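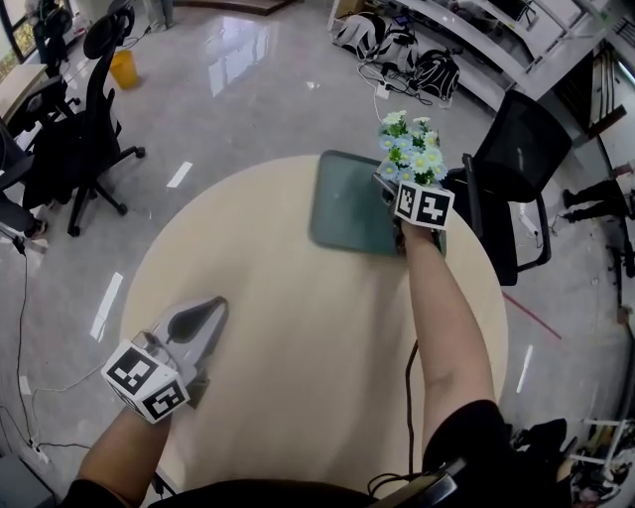 The case for the family table, and why I don't quite buy it

Nov 3, 2018

My sister-in-law has been told to eat dinner at the table. She is a grown woman with three children and a job that finishes at six, and she was told this by a leaflet that came home in a school bag. The leaflet says that children who eat with their parents do better in class, sleep better, speak more, worry less and are kinder to their brothers and sisters. It has a recipe for lentil bake on the back.

She rang me because she was upset, and I said what I usually say, which is that I'd like to know how they know.

I should say that I like tables. I grew up eating at one, and I eat at one now on most nights, though I'll admit that half of it is covered in post. Nothing that follows is an attack on sitting down. What bothers me is the claim, which I have now heard from a headteacher, a vicar, two radio presenters and the man who came to measure for our new worktop, that the family meal is a kind of medicine and that homes without it are falling ill.

Start with the evidence, or what gets passed round as evidence. It nearly always goes the same way. Someone asks a lot of families how often they eat together, then asks how the children are getting on, and finds that the ones who eat together more are getting on a bit better. I have no quarrel with the finding. I can believe it without getting up from my chair. But think about who those families are. They have a table, to begin with, and room to put it in. They have someone home by half past five. Nobody in the house works nights at a bakery or drives a van until eight. They probably like each other well enough to sit in one place without a row breaking out. Give children all of that and I'd expect them to do all right if they ate their tea standing up in the garden.

Gerrit Swanepoel taught maths for years at the school where I did my first job, and he used to put a graph on the board showing that the pupils with the biggest feet were the best readers. The class would spend a good while inventing reasons. Then some bored child at the back would point out that the graph had the infants on it as well as the sixth form. I think of those feet whenever I am told about dinner.

There are better studies, I'm told, which try to allow for money and working hours and the rest. When people have sent them to me I have read them as carefully as someone of my training can. The effect tends to get smaller as more things are allowed for. It may not vanish. I wouldn't swear either way, and I notice that the people who did the work are usually much more careful than the people who print leaflets.

The history is shakier still. We talk about the family meal as something we had and lost, and the loss is always placed at roughly the point when the speaker was ten. My mother dates it to the arrival of television. My neighbour blames the microwave. The young man at the worktop firm, who can't have been thirty, blamed phones, and spoke fondly of a time when everyone sat down and talked, by which he must have meant the late nineties.

I can only speak for my own family, but the golden age passed us by. My grandfather ate first and alone when he came in, with the paper up, and the children were kept out of the room until he'd finished. My grandmother ate in the kitchen, from the pan, on her feet. On Sundays they all sat down together and were forbidden to speak. My father remembered those Sundays until he died and never once described them as good for his vocabulary.

Riet Prins, who lodged with us for a year when I was a student, came from a small place called Bakholm and had been raised by an aunt who ran a boarding house. She found our talk of family meals very odd. At her aunt's there were two sittings, lodgers then family, and the family sitting was late and quick and mostly bread. The real talking, she said, was done while washing up, with everybody facing the same way. I've thought about this a good deal. If I list the conversations that mattered in my own life, very few took place across a plate. One was in a car park. Several were in cars. My elder son told me he was leaving his course while we were both lying under a sink trying to find a leak, and I doubt he would have managed it if he'd had to look at me over a shepherd's pie.

There is something rather hard about a table, when you think of it. You are pinned there. You are looked at. Your plate is looked at too, and what you've left on it. For a child who is easy in company this is fine, and for one who isn't, or who finds food difficult, it can be the worst part of the day. I knew a girl at school who would do anything at all to be out of the house at mealtimes. She joined the chess club, and she couldn't play chess.

Now, the reply to this is that those are bad meals, and what's being recommended is good ones. Heather Pringle, with whom I have argued about this on and off since August, puts it very fairly. She says that a daily habit of sitting down gives people a chance, that most days the chance comes to nothing, and that you need the dull days in order to be there for the other kind. I think that's the best case anyone has made to me and I don't have a complete answer to it. I'd only say that it's a case for being around one another often and without much purpose, and that a table is one way to do that among a fair number. A sofa does it. So does a dog that needs walking. Heather says that people don't in fact walk the dog together, and there she has me.

But look at what becomes of her modest idea once it gets into the hands of people with something to sell. There's a furniture shop near us, Werinis, which has had a sign in its window for months reading BRING YOUR FAMILY BACK TOGETHER over a dining set that costs more than my first car. A supermarket magazine I picked up in the dentist's had a timetable in it for "reclaiming" supper, with 45 minutes set aside for the meal and a box of printed cards to start conversations. If you were a bird, what bird would you be? I tried that one on my younger son. He said he would be one that had already eaten.

And look at who gets the blame. The leaflet says "parents", and I am sure it was written by someone who meant it. In my sister-in-law's house, as in most that I know, the person who would be planning the lentil bake, buying the lentils, cooking them, calling people down twice and then scraping the dish is the same person who read the leaflet and felt sick. Nomvula Mathebula, who shared an office with me at Motaung for a long time, had four children and a husband on shifts, and she used to say that the family meal was a lovely thing to be invited to. She fed hers in relays. The small ones had theirs at five, the big ones when they came in, and she and her husband had toast at ten o'clock at night. All four are grown now, and they ring her more than mine ring me.

That proves nothing, of course. I've just spent several paragraphs complaining about people who draw large lessons from who happens to be doing well, and one friend's children are no better as proof than a survey, and a good deal worse than a careful one. I offer her only as someone who might have been told by a school bag that she was failing.

I had a long lunch over this with Dexter Ostrowski, at Mollari, where the tables are so close together that you end up eating with whoever is next to you. Dexter is 73 and has lived by himself for 40 years, by choice, and he was the one person I've spoken to who found the whole subject comic. He asked what the leaflet had to say to him. I told him it hadn't anything to say to him. He asked whether he ought to be worse at reading by now. Then he ate my bread as well as his own and talked, without a card to prompt him, until they began putting the chairs up.

What would I have the school do? Less, I think. It sent out almost 200 of those leaflets, one to each child, and I'd like to know how many of the homes they went to could have changed a shift pattern on the strength of one. If it wants children to talk more, it has them for six hours a day, and as far as I can gather it spends lunch telling them to be quiet and hurry up so that the second sitting can come in. The canteen might be a place to start. I'd happily read a leaflet about that, going the other way, from the parents.

My sister-in-law, in the meantime, made the lentil bake. The eldest ate it in her room, the middle one picked out the carrots, and the little one fell asleep before it was ready. She says it was quite nice cold, and that she had it the next day in the car.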